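Planning Around What the Wrist Camera Sees: Speaker Notes

August
By Marcela Dvořáček
9 min read
Print this page | E-mail this page

Opening. Welcome the audience on behalf of the Grustereck planning group. Acknowledge Radomír Kubíček and Iveta Štefanec, who wrote most of the collision code presented this afternoon. State at the outset that all results come from simulation. Questions on hardware will be taken by Matúš Jurčo after the session.

Slide 2. Describe the problem. Our planner, Kenulmont, receives a goal pose and a depth image from the camera at the wrist. Until last year it treated every pixel without a known object as free space. This assumption holds reasonably well when the arm works above a table. It does not hold when the arm works below one.

Slide 3. Present the baseline figures. The test set contains 846 episodes in furnished rooms generated by Dandska. In 117 of them the arm made contact with furniture the planner had not modeled. Allow a moment for the audience to read the chart. Point out that the failures are grouped by start pose and that low start poses account for most of them.

Slide 4. Explain why low poses are difficult. A large, plain surface close to the camera offers few features to match, and the pose estimate begins to drift. The planner then places the slab a few centimeters from its true position. Pause on the wrist view before moving on.

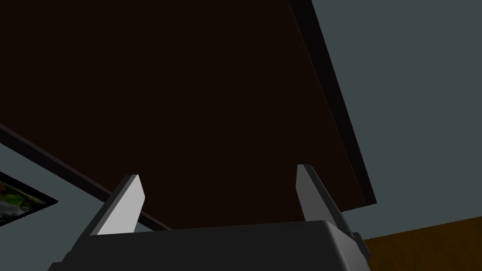 Simulated wrist view: open gripper below the dark underside of a slab, with blue-grey wall on both sides.

Ask the audience to consider how little the estimator has to work with over the brown area. The edge strips and the corner at the right carry most of the useful geometry. The picture on the wall at far left adds some texture, but our map excludes wall decorations, and this view shows only a corner of it.

Slide 5. Introduce the revised pipeline. First, line segments are extracted and matched to slab edges in the map. Second, any region bounded by matched edges is marked as occupied, even where depth is missing. Third, the trajectory optimizer receives a signed distance field built from both sources. Mention that the gripper mask is computed from joint values at every cycle – the fingers must never enter the map as obstacles.

Slide 6. Timing. The full update takes about 90 milliseconds on the workstation used for the tests. The segment matcher is the slowest stage. Vilém Štefanec is preparing a version that reuses matches from the previous cycle; do not promise a release date.

Slide 7. Results and limits. We reran the 327 episodes with low start poses. Contacts fell sharply, but the planner also became more cautious and refused several goals that were reachable. Present this openly. Glass tabletops and round edges are not supported.

Slide 8. Tooling. Show the Dunstan replay viewer and step through one refused goal. If the network connection is poor, use the recorded clip in the backup section.

Closing. Direct attendees to the parameter file in the handout, and note that the clearance setting is given in meters. Thank the session chair and invite questions.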